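A Saturday at the Climness Repair and Reuse Fair

I'd been meaning to go to Climness for three years running, and this time I finally got myself in the car before breakfast and went.
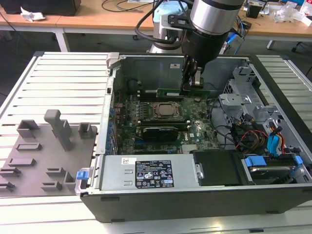

Getting there

From Jatthorpe it's 56 miles, most of it two-lane road behind trucks. Parking was five dollars in the field behind the old cannery, cash only, and the man taking the money had run out of ones by the time I rolled up at 8:30. Bring exact change! Doors open at nine, but the line was already past the loading dock, and I'd say half the people in it were hugging something wrapped in a towel. The woman ahead of me had a mantel clock. Behind me, two brothers were arguing over a bread machine their mother had given up on.

The fair is in two long sheds with a covered yard between them. Shed One is where you bring broken stuff and somebody looks at it with you. Shed Two is vendors, parts bins and the talks. The yard is food, and I'll get to the food.

Shed One

You take a number at the door, like at the deli. I got 79 and they were calling 12, so I left my lamp on the holding shelf and wandered. There were tables for clocks, small kitchen appliances, bicycles, sewing machines and clothes, plus one for "other," which had the longest wait by far.

The sewing machine table was my favorite spot in the whole place. It's run by Maximiliano Sosa, who had a shop in Jatthorpe for years (my aunt used to buy her thread there) and still takes in machines at home. He had a heavy old Prulell open in front of him, and he let me turn the handwheel while he hunted for the stiff spot. Old oil, mostly. He said people put a machine away in a closet for ten years and then get mad at it. I felt a little called out, as mine has been in the closet for six.

The clothes table had a darning lesson going and I sat in on that too. My darn looks like a waffle, but it holds, and I'm wearing the sock right now.

Number 79 came up a bit after eleven. My lamp needed a new socket, four dollars, and the girl who showed me how to wire it made me do the second half myself. She had me take it apart again when I got the knot wrong. Fair enough.

Shed Two

More crowded and a lot louder. The parts bins are along the left wall and you could lose a whole day in them: knobs, hinges, drawer pulls, buttons by the scoop, a barrel of nothing but casters. I bought a set of glass knobs for the bathroom cabinet and then found nicer ones two bins down, so I have two sets now.

I caught one talk, Rami Zein on regluing chairs. I almost skipped it, and I'm so glad I didn't. He brought a kitchen chair from the Alcantara Hotel, which closed when I was a kid and sold off everything in the dining room, and he knocked the joints apart with a rubber mallet right there on stage (there were gasps). His advice was to scrape off every bit of the old glue before you put any new on, then clamp it and leave it alone overnight. There were almost 70 of us in folding chairs, several of which could have used him.

If you go to a talk, sit on the right side. The speaker on the left was buzzing the whole time.

The food

OK, the yard. Two trucks and a church bake sale. The line for the dumpling truck was silly, so I had a bean burrito from the other one and it was fine, a bit heavy on the rice. The bake sale was where the real action was. Lemon bars, a plum cake with a crackly top, and some kind of oat thing with dates that I went back for twice. By one o'clock they were down to plain muffins, so go early if you care about that stuff, and I do.

There's coffee in Shed One, too. Skip it.

Would I go again?

Yes, and I'd bring a second person. You can't hold your place at the "other" table and get to a talk, so I never did find out what's wrong with my fan. I'd also wear warmer shoes, as the sheds have concrete floors and nobody shuts the big doors. Admission is free and there's a donation jar by the exit. They take checks.

The next one is in December, same place, and I've already told Maximiliano I'm bringing him the machine from the closet.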